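Ruselmont opens its old waterworks to the public one day a year, and 970 of us had the same idea. The queue ran past the Ekinci bakery, which had sensibly put its prices up.

Our group of 16 was led through the filter hall at the pace of a slow drip. We learned that the Saller pump shifted 2,000 litres a minute, that it last ran properly one April, and that touching the brass was forbidden. Everybody touched the brass.

The settling tanks are handsome if you like settling tanks. I found I did, up to the third. 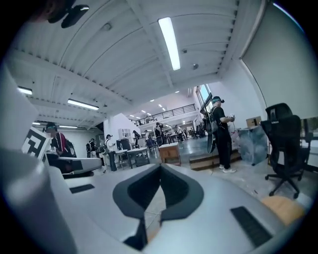 Words: M. Tetberg | 2025-10-01 | Days Out

Lunch was soup, served in the former chlorine store, and tasted better than that sounds. Entry is 3 euros, the tower costs extra, and the view from the top is mainly of the car park. I went up twice.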